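[옷살림 메일링 리스트] Re: 체크 셔츠 다림질 순서

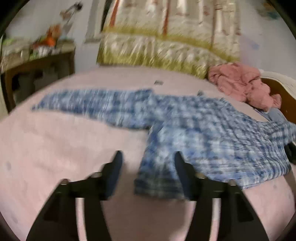 제56호

보낸 사람: Qianru Jiang
날짜: 2025년 1월 7일

Kadri 님 글 잘 읽었습니다. 답이 필요한 부분만 남기고 인용합니다.

> Kadri Siliņa 님이 쓴 글:
> 면 셔츠를 다릴 때 저는 몸판부터 시작합니다. 그런데 소매를 다리는
> 동안 몸판이 다시 구겨져서 결국 두 번 하게 됩니다. 다들 순서를
> 어떻게 잡으시나요? 그리고 Cevetti 분무 풀을 써 보신 분이 있으면
> 체크무늬에 얼룩이 남는지도 알려 주세요.

저는 깃, 어깨판, 소맷단, 소매, 몸판 순으로 합니다. 넓은 면을 맨 뒤로 미루면 다시 손댈 일이 거의 없습니다. 깃은 뒷면을 먼저, 양 끝에서 가운데로 다립니다. 반대로 하면 끝에 주름이 몰립니다.

소매는 솔기를 기준으로 접어 평평하게 놓고 다립니다. 줄을 세울지는 취향인데, 체크 셔츠는 무늬가 이미 선을 만들어 주니까 저는 세우지 않습니다. 셔츠를 침대에 펴 놓고 소매부터 손으로 쓸어 보면 솔기가 틀어졌는지 금방 보입니다. 다리는 건 꼭 다림판에서 하시고요. 이불 위에서는 김이 빠지지 않아 눅눅해집니다.

분무 풀은 Cevetti 것을 작년 4월부터 썼습니다. 흰색과 파란색 체크에는 얼룩이 없었고, 남색 단색 셔츠에는 허연 자국이 한 번 남았습니다. 30cm쯤 떨어져서 뿌리고 조금 기다렸다가 다리니 그 뒤로는 괜찮았습니다. Skileck 제품은 향이 강해서 반 통 쓰고 그만뒀습니다.

다림판 덮개는 예전 글 1126번에 치수 재는 법이 있습니다. Todeck 덮개는 빨면 조금 줄어드니 한 치수 큰 것이 낫습니다. 그 글에 적힌 가격은 오래된 것이라 맞지 않을 겁니다.

Kadri 님, 혹시 단추 사이는 어떻게 하시는지요? 저는 수건을 깔고 뒤집어서 누르는데 단춧구멍 쪽이 늘 웁니다.

Qianru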